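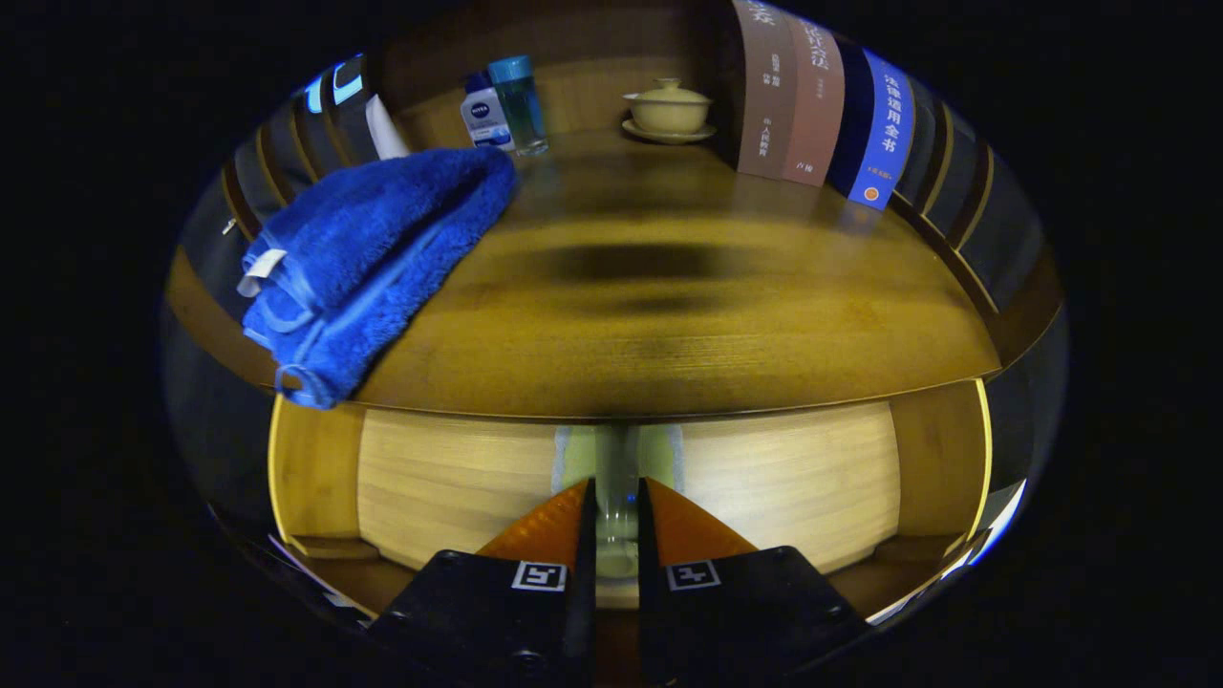
Ñahui (grape)

Category: Wine > Grape varieties > White

Ñahui is a white wine grape grown mostly on the slopes over the village of Plosesari, with smaller plantings at Dorness. Late ripening, thick skinned, high in acid. Used for dry still wine, sometimes for a sweet one in years when the fall stays dry.

Growing

Vines are old in the upper plots, trained low, not irrigated. Top vineyards sit at 700 meters. Total planted area is 30 hectares, most of it Plosesari. Picking starts in October, by hand, and the Dorness growers usually finish first. Yields are small and uneven - a wet spring can cut the crop badly, as the flowers drop easily. Fairly resistant to rot, less so to mildew.

Wine

Pale, lemon and green pear when young, more wax and honey later. Alcohol moderate. Most producers ferment in steel tanks and bottle the next spring. The Multinness cellar also makes a version kept 5 months in old oak casks, which is rounder and a bit nutty. Skin contact wines exist but arent common. The sweet style is made from grapes left on the vine, pressed very slowly, and sold in half bottles.

Drunk young with river fish, fresh cheese, fried squash. The oak version can take roast chicken.

Name and confusion with other grapes

Origin of the name unclear. Older growers at Dorness use it for two different vines, one of them probaly a pink-skinned mutation. Labels before the current local rules may say Ñahui for a blend. Now a bottle has to be all Ñahui to carry the name alone - blends must list the other grapes on the back.

Production

Multinness is the largest bottler. One of its single-plot wines came to 395 cases. Little is sold outside the region.

Last updated: October 10, 2022

Print this article | E-mail this article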